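Startseite | Themen A-Z | Neue Artikel | Mitmachen

Wahrtraum

Als Wahrtraum (auch präkognitiver Traum) bezeichnet man einen Traum, dessen Inhalt nach Überzeugung des Träumenden ein späteres Ereignis vorwegnimmt. Der Begriff wird in der Volkskunde und in der Parapsychologie verwendet. Vom Klartraum, bei dem der Schlafende weiß, dass er träumt, ist er zu unterscheiden.

Verbreitung

Berichte über Wahrträume sind aus der Antike und aus vielen Erzähltraditionen überliefert. Häufige Motive sind Todesfälle in der Familie, Unfälle und unerwartete Besuche. In manchen Überlieferungen gilt der Traum als Botschaft eines Verstorbenen oder eines Schutzgeistes. Träume in den Nächten zwischen Ende Dezember und dem Dreikönigstag - den Rauhnächten - werden im Alpenraum zum Teil auf die Monate des kommenden Jahres bezogen.

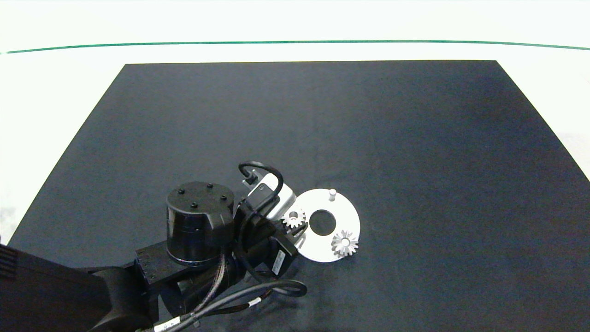 Schwarzer Roboterarm und dunkelblaue Matte auf weißem Tisch

Die Sammlung Merno enthält 200 Traumberichte aus dem Ort Drarby und seiner Umgebung. In 24 Fällen lag eine Niederschrift vor, die vor dem betreffenden Ereignis entstanden war. Die übrigen Berichte wurden nachträglich aus dem Gedächtnis aufgezeichnet.

Erklärungsansätze

Die Psychologie führt den Eindruck eines Wahrtraums meist auf bekannte Gedächtniseffekte zurück. Träume werden schnell vergessen und beim Erinnern ergänzt, wobei spätere Erlebnisse in die Erinnerung einfließen können. Hinzu kommt die selektive Wahrnehmung: Übereinstimmungen bleiben im Gedächtnis, Träume ohne Entsprechung dagegen kaum. Auch Sorgen, die den Träumenden bereits im Wachzustand beschäftigen, können einen zutreffenden Trauminhalt begünstigen.

Ein allgemein anerkannter Nachweis für Präkognition im Traum liegt nicht vor.

Siehe auch: Traumdeutung, Déjà-vu, Vorahnung

Kategorie: Traum und Schlaf | Grenzgebiete

Artikel drucken | Per E-Mail versenden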